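Matte white table, marks that won't wipe off - help?

Posted in: Cleaning & Surfaces > Furniture
Views 2467

Got a big white table secondhand, matte top, no pattern, completely plain. Been fighting with it since August. Two tiny dark dots a short way apart and I can't decide if they're crumbs or stuck in the surface. Plus the middle goes gray on me and I don't know if that's dirt or light. Pics first, then what I tried.

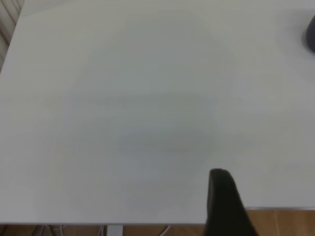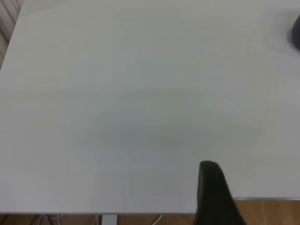 Endale_kitchenette
Member, Plererbridge - 14 posts

OK so. What I've done so far, in order, sorry for the mess, typing this on a break.

Damp cloth, plain water. Nothing much. Table looks great for ten minutes and then I see the dots again from the doorway.

Dish soap, couple drops in a bowl of warm water. Better overall, took off some greasy film I didn't know was there. But I think I left streaks. On a shiny table you'd buff them out, on this one buffing just moves them around.

Then I got annoyed and used the rough side of a sponge on one small spot at the back corner. Stopped after a few rubs, it felt like the spot was going smoother than the rest. Can't really see it unless I crouch down. Not doing that again.

Seller had no idea what the top is made of. Said "some kind of white stuff" lol. No label underneath, I looked. Legs unscrew and that's all I can tell you.

What I want to know:

How do I tell a mark from a crumb that's glued on, without wrecking the finish?

Is the gray in the middle a stain or only shadow? Some evenings it's barely there. Mornings it's a big soft oval. I've started to think I'm imagining it.

And is there a cleaner that's OK on matte when you don't know the material? A guy at the hardware store pushed Skornatero spray on me, it's not cheap, and the bottle says "most sealed surfaces" and I don't know if mine is sealed. Haven't opened it yet, can still return it.

We eat at this table and the kids draw on it so it's getting wiped a lot whatever I do. Don't want to baby it. Just don't want to ruin it in the first year either.

Stillulel
Regular - 700 replies

Do the dots first, they're the easy part.

Fingernail test. Dry finger, drag your nail sideways over the dot, lightly. If you feel a bump it's sitting on top - dried food, glue, paint, whatever. If you feel nothing it's in the surface or it's a tiny chip. If your nail drops into it, chip.

Bump: lay a folded wet cloth on it, warm water, leave it five minutes. Then push at it with the edge of an old plastic card. Hold the card almost flat, don't dig the corner in. Most food stuff comes off right there. If it doesn't, wet it again, longer this time. Repeat before you go to anything stronger.

No bump: soft pencil eraser, white one not pink. Pink ones can be gritty and some leave color behind. Few light strokes, wipe, look. Try it underneath or way at the back first, you've already got a test corner anyway from the sponge thing.

Chip: leave it. Honest advice. Filling a chip that small on matte white usualy looks worse than the chip, you end up with a shiny dot or a yellow one.

Now the gray patch. From your pictures I'd bet shadow. No edge to it anywhere, it just fades out. A spill normaly dries with some kind of line around the outside, a ring or a drip shape. You also said it changes between morning and evening and stains don't do that.

To be sure: curtains closed, one lamp, hold the lamp low on the left and look across the table. Then move it to the right side. If the gray moves or goes away, it's light. If it stays in exactly the same place both times, it's on the table and you can come back here and we'll talk.

Cheaper version, put a sheet of printer paper down in the middle of it. Paper goes gray too = shadow. Takes two seconds, do that one first.

Streaks: too much soap. One drop in the bowl. Wipe, then go over again with plain water, then dry it with a DIFFERENT cloth. People skip the plain water and that's where the film comes from. Microfiber is good, the flat kind not the fluffy kind.

Skip magic sponge type things. They're basically very fine sandpaper. You'll get a shiny patch and you can't un-shiny it.

wipe_n_go
New member

had a white desk like this. toothpaste got a pen mark off mine. just rub it in and rinse, 100 percent gone

Stillulel
Regular - 700 replies

Please don't do toothpaste on matte, it's an abrasive. Might be fine on a glossy desk. Same problem as the sponge otherwise.

Plererbridge_flatpack
Member

Agree with most of the above, want to add on the spray.

I'd take it back. If you can't tell whether the top is sealed then a bottle that says sealed only isn't for you. And you really don't need it, you need water and a tiny bit of dish soap for 90% of what happens on a table kids draw on. Pencil = white eraser. Washable marker = damp cloth. Permanent marker = rubbing alcohol on a cotton bud, test spot first, quick dab and then rinse, don't leave it sitting.

If you want to know about sealed or not, put one drop of water in your test corner and leave it ten minutes. Beads up and wipes off clean, it's sealed or it's plastic of some sort. Goes in and leaves a darker spot, it isn't, and then you want placemats. The spot should fade as it dries.

Careful where you do it tho. If you scrubbed that corner it may act different to the rest, so pick another place, underside edge if you can reach.

Also coasters or felt pads under anything heavy that lives on the table. Dark stuff getting dragged across a matte top leaves gray lines that look like scratches, mostly they're rub marks and the eraser gets those too.

Endale_kitchenette
Member, Plererbridge - 14 posts

Paper thing done. Paper goes gray too. So it's the light, I have been scrubbing a shadow.

Dots will have to wait til tonight, card and warm cloth. Spray is going back. Water drop test after that, underside edge like you said.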